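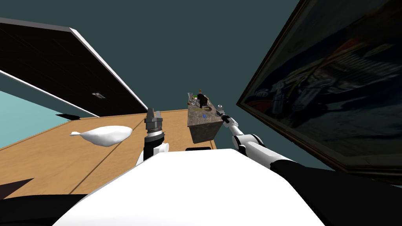 Girura parallel gripper and Tresimon simulator pack, reviewed
Posted 6/24/22 by Lieven Michiels

I have had the Girura on the left arm since February, and the simulator pack that comes with it for slightly longer, owing to the gripper itself spending nine days in a depot while its paperwork went somewhere nicer. This review covers both. If you only want the hardware, skip to the part about the cable.

Price first. The gripper is 794 euros without the wrist adaptor. The adaptor is extra, and you can't mount the gripper without it, so make of that what you will. The Tresimon pack is included for a year.

The pack gives you a two-armed robot with a white torso, a wooden table and a room with dark teal walls, and somebody on the art side has had a lovely time. There's a motorcycle engine, or something very like one, in a big picture frame on the wall. I have spent more of my working life looking at that picture than at most of my relatives. The default head camera looks down past the robot's own chest, which blocks most of the near side of the table, and the tilt means you learn to reach diagonally or you learn nothing. You can move the camera. The menu for this is under "Environment", then "Advanced", then "Legacy".

The objects are a mixed lot. My favourite is a white thing like a tied-off sack with a twisted end. Josefien Hermans, who shares the bench with me, maintains it is a plucked chicken. Whatever it is, it makes a good test, being round where you want it flat. The grey stone-look box at the far end is less use for grasping but handy as a shelf for small things, and small things are where the Girura earns its keep.

I ran the same set of picks with the Girura and with our old Vistlow two-finger, 556 tries each, all in simulation. The Girura dropped fewer small bottles and was noticeably calmer about closing. The Vistlow closes like a car boot. On the sack (chicken) the two were level, and both tended to shove it across the table before getting hold of it. Wider fingers would help. Girura sells wider fingers.

On the real arm the results held up better than I expected. Repeat positioning was good, the force setting does what the manual says, and the fingertips come off with one screw. It is a very small screw. Order spares.

Now the cable. It leaves the gripper on the side, at the exact spot where the wrist wants to turn, and after a fortnight ours had a kink you could hang a coat on. De Bruijn, who sold us the thing, sent a right-angle connector free of charge and were decent about it. The simulator has no cable at all, so every path it suggests is a path for a gripper that runs on goodwill. Check the wrist rotations by hand before you send anything across.

The controller software is fine. It forgets the home position if you close the laptop lid, and the error messages are numbers. Error 481 means the gripper is not powered. Error 2541 also means the gripper is not powered, but was.

Would I buy it again? Yes, with the adaptor in the basket from the start. If you already own a Vistlow and mostly lift boxes, keep it and spend the money on a better camera mount. Josefien would give it five stars for the chicken alone. I'm giving it four, and the missing one can be collected when they move the cable.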